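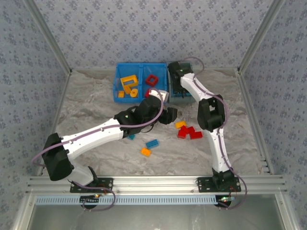 Yellow bricks in a divided blue bin.

How to Sort a Mixed Box of Toy Bricks

Posted by Elisa Piras, Jun 23, 2025

This method is for a household collection that has been tipped into one box over the years. It works for a shoebox or a closet shelf full of tubs. My own pile came from two families and filled five tubs, and I worked on it through most of April in short sessions.

What you need

A bed sheet or a large towel
Shallow bins, some with dividers
Masking tape and a marker
A bowl for trash and strays
An old toothbrush

Step 1. Empty one tub at a time

Spread the sheet on the floor and pour out a single tub. Leave the rest closed. Pull out anything that isn't a brick, such as coins, beads, batteries and hair ties, and drop it in the bowl. Broken pieces go there too. Check inside wheels and hollow parts for crumbs.

Step 2. Take out the built sections

Anything still stuck together goes to one side. If it's part of a set you want to keep, put it in a bag with a label. Take the rest apart. Thin plates that won't separate can be pried with a plastic separator. Don't use a knife or your teeth, as both leave marks.

Step 3. Do a rough sort by shape

Most people start with color because it looks good. The trouble comes later, when you need one small red piece from a bin of red pieces. Sort by shape first. I use these groups:

Plain bricks
Flat plates and tiles
Slopes and angled pieces
Round pieces
Frames, doors and windows
Wheels and axles
Everything else

Stay with the rough groups until the whole tub is done. Lino Marino, who sorts for a toy library, sets a timer for 30 minutes and stops when it rings. I do the same now and make fewer mistakes.

Step 4. Split the big groups

Plain bricks will usually be the largest group. Split it by size, and only then by color if the pile is still too big to search by hand. A group that fits in your two hands doesn't need splitting.

Step 5. Set the bins side by side

Choose bins with straight sides so that the rims meet. Bins with sloped sides leave a gap where small parts fall through. Keep the groups you use together next to each other, for example plates beside tiles.

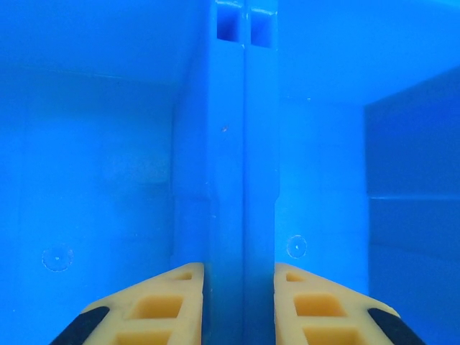
Step 6. Wash what needs it

Use lukewarm water and a little dish soap. Keep stickers, printed parts and anything with a motor out of the water. Scrub dirty studs with the toothbrush. Dry the pieces on a towel overnight and turn them once so that water runs out of the hollow side.

Step 7. Label and put away

Write the group name on tape and stick it to the front of the bin, where you can read it on the shelf. Bins for heavy bricks go at the bottom. Keep one unlabeled bin for pieces found under the couch, and empty it into the right groups when it fills up.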